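Speaker notes: Why Your Attic Room Is an Oven

Open slow. Let people find seats. Ask who slept badly last summer, then wait for the hands.

Point one: hot air goes up and stays up unless you give it a door. I spent 18 years in Wurncombe selling people bigger fans. A fan in a sealed room moves your misery from one side of the bed to the other. (Pause. Oltmanns laughed here last time, and they make fans.)

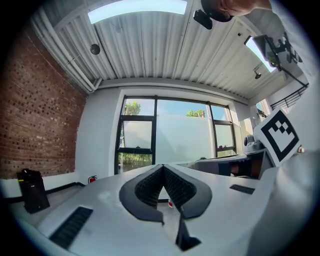
Wurncombe, May

Metal overhead, sun on top of it. Ask the room to guess what the thermometer in my own shed says at 3 p.m. Take two guesses, then say "higher" and move on.

Point two: open low on the shady side, high on the sunny side. Tell the Plillanska story, short version. They paid 3,046 for a cooling study, which recommended opening the windows. Leave out the part about the invoice.

Point three: top-hinged windows. You can leave one open in a drizzle and go to lunch. Check the stays every spring. A drop of oil, please, and go easy. I have met the man who used the whole can. 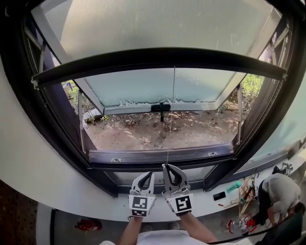
Jannik Vogler

Dirt and dry leaves outside a vent will find their way in. Rake first, open second.

If time is short, skip the Todum slide. Valentin has the handouts, 100 of them, so share. Questions until they turn the lights off.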